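Grade the Bed, Then Grade the Robot

The judging sheet for the Cetirura household robotics contest gives 60 points for the finished bed and nothing for how the team got there. I have advised the student club at Emthorpe for long enough to have read several versions of this sheet, and I think the current one is wrong. My argument is narrow. A contest that scores only the end state teaches students to hide their failures, and the failures are where most of the engineering is.

Consider what the sheet measures. The judge checks that the duvet covers the mattress, that the pillows are at the head, and that no bedding lies on the floor. A wrinkle longer than a hand costs a point. All of this can be checked from the doorway. None of it tells the judge whether the robot found the edge of the cloth, or whether it grabbed at a fixed height and got lucky.

Our club found this out with its own data. In November the students logged 301 grasp attempts on bedding. Dagný Ladefoged, who wrote the logging code, insisted on a field for the reason each attempt ended. Of those attempts, 53 ended with the duvet in an acceptable position even though the hand had closed on the wrong layer. Under the contest sheet every one of them is a success. In the students' log they are marked as faults, and the club spent the next month on them.

Cloth is hard for plain reasons. It has no fixed shape, so a stored model of it is out of date as soon as it moves. White on white gives the cameras little to work with. A duvet hanging over the side of a bed has an outer face, an inner face and often a fold, and from above these look much alike. The base and the floor add edges of their own. A student who has only moved blocks on a table has met none of this.
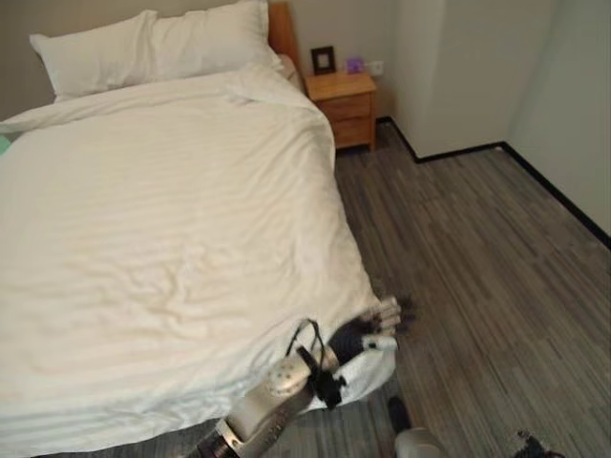
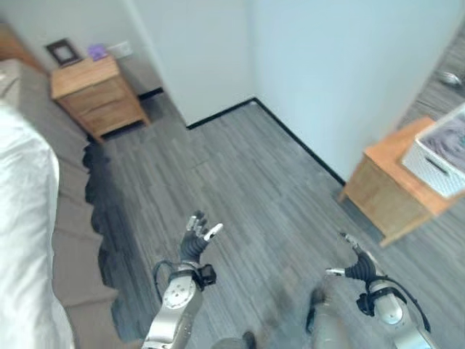
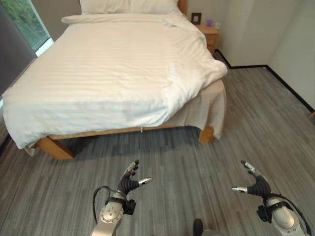 Bed-making practice, Emthorpe student club. First picture: one hand at the draped edge of the duvet.

Zlatko Ivanov, who coaches the Fostberg team, disagrees with me, and his case deserves a fair statement. He holds that a person who buys a household robot will look at the bed and will not read a log. Process scores also invite arguments. Two judges can agree on whether a pillow is at the head of the bed, but they may not agree on whether a grasp was deliberate. He adds that small clubs do not have the hours to keep records, and that a paperwork score would favor schools with more staff.

The last point is the strongest, and I do not have a full answer to it. Our own log cost the students more evenings than I would like to admit to their parents. Still, most of that cost was paid once, in writing the code. The form has four fields: time, target, result, reason for stopping. A club could keep it by hand on a clipboard.

On judging, I would not ask anyone to guess at what the robot meant to do. I would ask the team to say before each run which edge it will take and where it will put it. The judge then marks whether that happened. A run that meets its stated plan and leaves a wrinkle should outscore a run that misses its plan and leaves a flat duvet. Split the 60 points evenly between the plan and the bed, and leave the rest of the sheet alone.

There is also the question of repeat runs. One run in front of judges says very little. The Bright simulator that our students use will do 1000 overnight, and its cloth is too well behaved to stand in for the real thing. Three runs on a real bed, with the bedding pulled out of place by a judge between them, would say more than either. It would make for a longer afternoon — the organizers have told me so twice — and I would accept fewer teams in the final to pay for it.

I have sent the proposed sheet to the organizers with the November log attached, faults included.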